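## Setting up the board

1. Put the Skostell board in the middle, white at the far side and black nearest you. I like a tray on each side – blue on the left for white pieces, orange on the right for black.
2. Check the trays before you start. Pawns tip over and roll into the corners. 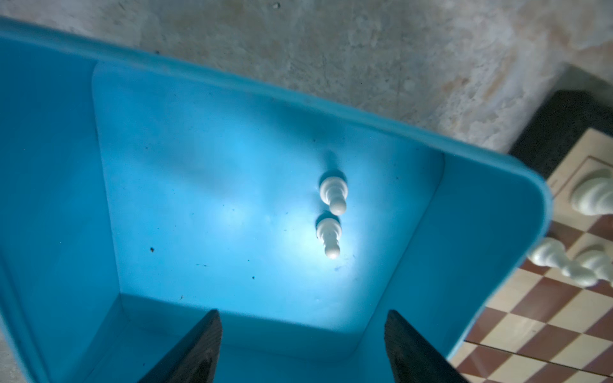

I wipe mine out every 10 games or so, with a barely damp cloth (no spray, please!).

3. Fill the back rank first, then the pawns. Go slow with the kings and queens – they're top-heavy.

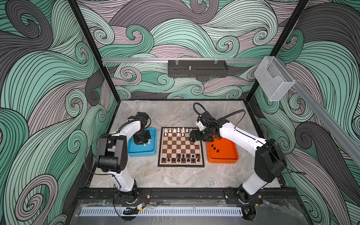 4. Got leftovers? Park them in their own tray until their squares are ready.

**Note:** never mix colors in one tray.

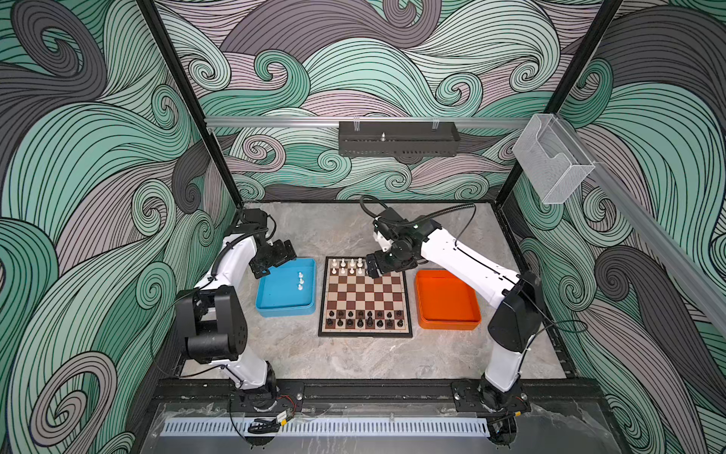

*White pawns in the blue tray, orange tray empty.*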